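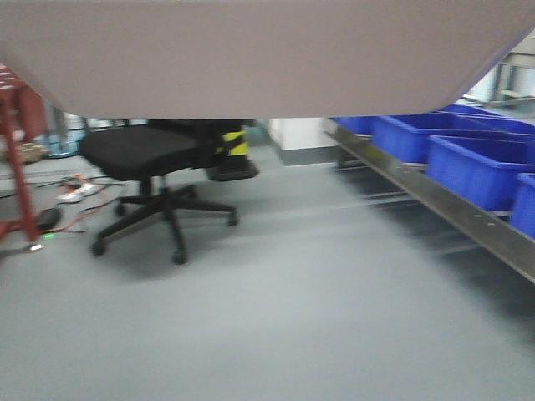 What does Wallavari cover?
Everything that ends up at floor level in a workroom: cables, bins, boxes, table legs, the lowest shelves and the strip of floor along the wall that the broom misses.

Wallavari is a collection of notes and pictures on keeping workroom floors clear. We started it because most tidying guides stop at the tabletop, and the floor is where the fun is (really!). Move one storage bin and you find out how a whole room is used.

What's inside

notes/ — 32 short write-ups, one per tidying session
rooms/ — floor plans for the two rooms, Custura and Peixoto
labels.csv — the 19 words we use for things on the floor, with plain meanings
pictures/ — views at floor level and under the benches

How we name things

Cables are "run" if they follow a wall or a leg, and "loose" if they cross open floor. A bin is anything rigid that holds other things; soft ones are bags. If you can't tell what something is, write "unsure" and move on. We love an honest "unsure" — it often gets sorted out when the next person reads the notes.

A session lasts 30 minutes. Start at the wall and work outwards, cables first, then anything with a lid. Sweep last.

Known gaps

Peixoto has far fewer notes than Custura. The January write-ups used an older word list, so "crate" and "bin" are mixed up there. Shelf heights are missing from both plans.

Adding your own

Copy notes/blank.txt, fill in what you can and send it over. Messy floors are very welcome, and so are better words for labels.csv! The plans open in Drornix, version 2 or later.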